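About us

Hi, I'm the one behind Tonedance, a laundry and folding school in Tollanport. I started with 12 borrowed T-shirts!
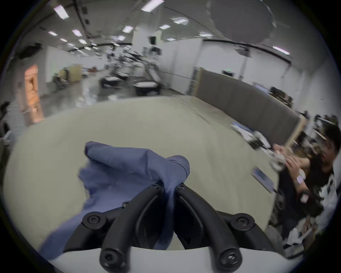 I still fuss over every sleeve.

What we fold

Blue things, mostly, on a big bed with a pale sheet.
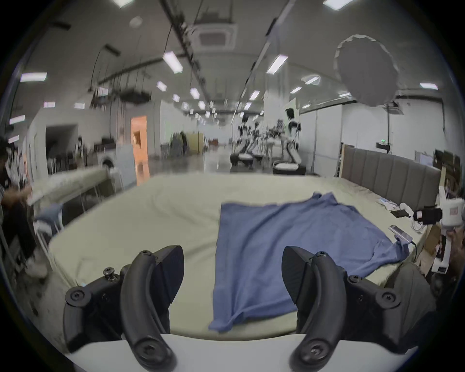
Our Rover class

Two people, one cloth, corners first.
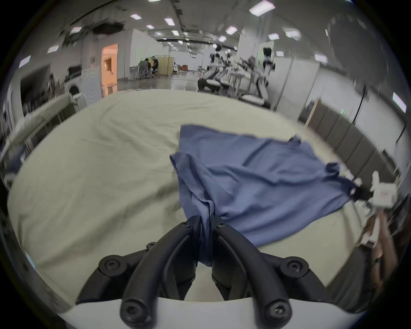
Bugti wrote to say fitted sheets deserve their own evening. Coming in November! 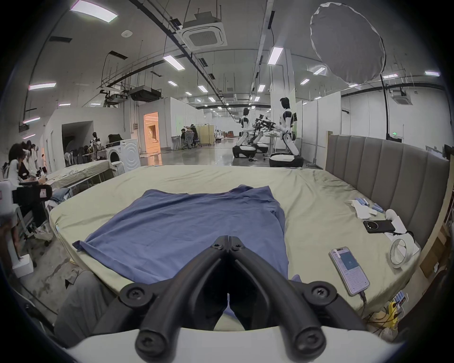
Page last changed: 2020-07-31

Drop in, bring a shirt.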